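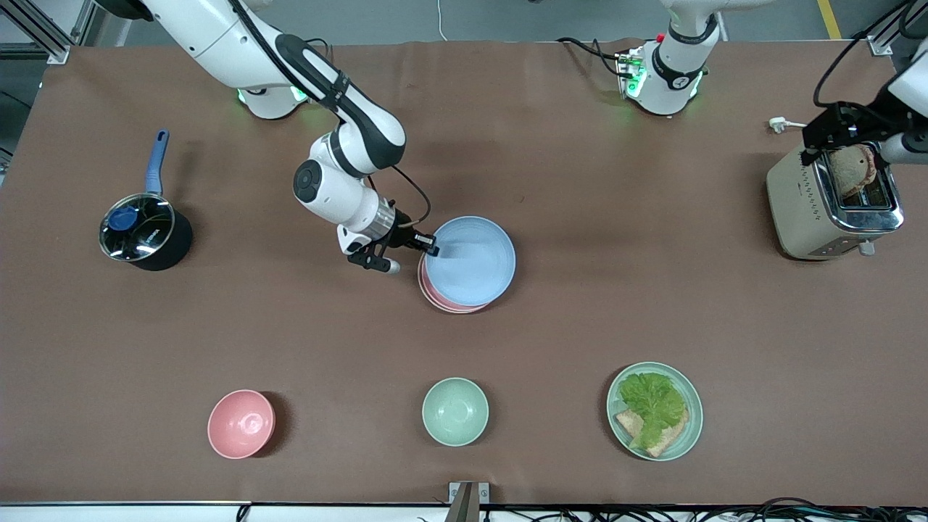
Produktneuheiten > Tischkultur & Frühstück

07.01.25 | Von Negin Taheri

Flaltenar erweitert Frühstücksprogramm um Tellerserie Nendel und Toaster Purken

Drucken | Per E-Mail versenden

Der Haushaltswarenhersteller Flaltenar nimmt zum Jahresbeginn zwei neue Produktlinien in das Sortiment auf. Die Tellerserie Nendel und der Zwei-Scheiben-Toaster Purken sind für den täglichen Gebrauch in Privathaushalten, Teeküchen und kleinen Beherbergungsbetrieben ausgelegt. Beide Linien wurden im Dezember für die Serienfertigung freigegeben und sind ab sofort über den Fachhandel bestellbar.

Tellerserie Nendel

Nendel umfasst Frühstücks-, Speise- und Suppenteller in acht Farbtönen, darunter Hellblau und mehrere Rosatöne. Die Farben sind so abgestimmt, dass sie innerhalb eines Stapels und auf dem gedeckten Tisch gemischt werden können. Sämtliche Farbtöne werden auf demselben Scherben und mit identischer Glasurstärke gefertigt, Maßabweichungen zwischen den Farben liegen innerhalb der Fertigungstoleranz. Ein hellblauer Teller lässt sich daher ohne Kippeln auf einen Stapel rosafarbener Teller setzen.

Der Rand ist flach ausgestellt und an der Unterseite leicht hinterschnitten. Einzelne Teller können dadurch am Rand gegriffen und vom Stapel abgehoben werden, ohne den darunterliegenden Teller mitzuführen. Der Fußring ist geschliffen und unglasiert. Die Teller sind spülmaschinen- und mikrowellengeeignet, für den Einsatz im Backofen sind sie nicht vorgesehen.

Die maximale Stapelhöhe für die Lagerung im Schrank gibt Flaltenar mit 25 Tellern gleicher Größe an. Suppenteller sind getrennt von den flachen Formen zu stapeln. Bei Transport im Karton ist zwischen die Teller die mitgelieferte Zwischenlage einzulegen.

Toaster Purken

Der Toaster Purken besitzt ein cremefarbenes Gehäuse mit verchromter Oberseite. Die Bräunungsstufen sind auf der Vorderseite senkrecht angeordnet und werden über einen Schieber gewählt. Nach Ablauf der Röstzeit hebt der Brotträger die Scheiben so weit an, dass sie über den Schlitz hinausragen und von oben entnommen werden können. Für kleinere Brotformate steht ein zusätzlicher Nachhub zur Verfügung, der von Hand betätigt wird.

Die Krümelschublade wird an der Rückseite entnommen. Das Gehäuse kann mit einem feuchten Tuch gereinigt werden, für die Chromfläche wird ein weiches, nicht scheuerndes Tuch empfohlen. Vor jeder Reinigung ist der Netzstecker zu ziehen und das Gerät vollständig abkühlen zu lassen. Die Länge der Anschlussleitung ist durch eine Kabelaufwicklung am Geräteboden einstellbar.

Aufstellung

Für den Betrieb auf dem Tisch empfiehlt der Hersteller eine glatte, ebene und hitzebeständige Fläche. Der Abstand nach oben zu Hängeschränken oder Regalböden soll mindestens 60 cm betragen. Teller sind seitlich neben dem Gerät bereitzustellen - ein Abstellen von Geschirr auf der Oberseite des Toasters ist auch bei ausgeschaltetem Gerät nicht zulässig.

"Bei der Entwicklung haben wir Geschirr und Gerät als gemeinsamen Arbeitsplatz betrachtet", sagt Pushpa Rathore, Leiterin Produktentwicklung bei Flaltenar. "Die Scheibe geht vom Toaster auf den Teller, der Weg dazwischen soll kurz sein. Daraus ergaben sich die Höhe des Brothubs und die Form des Tellerrands."

Die Griffgeometrie des Tellerrands wurde in Zusammenarbeit mit dem Gestaltungsbüro Shi festgelegt. Geprüft wurden Randbreite, Neigungswinkel und Glasurverlauf an mehreren Vorserien. Die Serienausführung entspricht der dritten Vorserie, geändert wurde lediglich der Radius an der Innenkante.

Lieferung und Bestellung

Nendel ist als Einzelteller sowie im Set erhältlich. Sets können einfarbig oder in gemischter Farbzusammenstellung bestellt werden. Der Toaster Purken wird mit Bedienungsanleitung in deutscher und englischer Sprache ausgeliefert, Krümelschublade und Anschlussleitung sind als Ersatzteile verfügbar. Händler bestellen beide Linien unter der Sammelnummer 1462. Muster der acht Farbtöne werden auf Anfrage als Farbfächer aus glasierten Plättchen versandt. Bestehende Rahmenverträge gelten unverändert auch für die neuen Artikel.

Über Flaltenar

Flaltenar entwickelt und vertreibt Geschirr, Küchenkleingeräte und Zubehör für den gedeckten Tisch. Das Unternehmen beliefert den Fachhandel sowie Ausstatter von Teeküchen und Pensionen.

Pressekontakt
Flaltenar, Presse und Öffentlichkeitsarbeit
Negin Taheri

Abdruck honorarfrei, Belegexemplar erbeten.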